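The Green Table

Ha-neul Kwak had come to Andthorpe in June with one suitcase and 700 pounds, and by the time the evenings drew in she knew every bus and hardly anyone on them. Mrs Maren, who let her the upstairs room, had noticed this, and being a woman who could not leave a silence alone, she began inventing reasons to call her down. A jar that wouldn't open. A letter from the gas people. And then, one afternoon, tangerines.

"They want eating," she said, peeling as she talked, "and I can't manage them all, not with my stomach, so sit down, love, and don't argue."

So Ha-neul sat down at the green table and didn't argue.

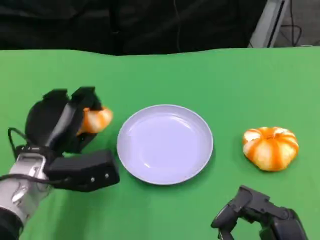
Her grandmother had always taken off every last thread of the white, holding each piece up to the window and turning it round as though it might be hiding something, and it had made her the slowest eater in the whole of the family (and it was a large family, with plenty of slow eaters in it). Ha-neul told Mrs Maren this. She hadn't meant to. One thing led on to another, the way it does when your fingers are sticky and you can't very well get up and go, and soon she was telling her about the flat by the harbour, and the bath with the crack in it, and the yellow duck she had carried everywhere until she was 6 and then lost on a train.

Mrs Maren listened to all of it. Then she wiped her hands, went off to the cupboard under the stairs, and was gone such a long time that Ha-neul wondered if she ought to go and look for her.
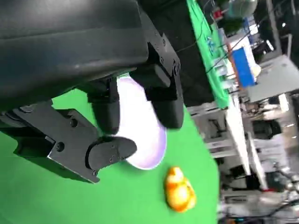
The white bowl and the yellow duck

"It was my Peter's," said Mrs Maren, when she came back. "It isn't yours, I know that. But it does want somewhere to live."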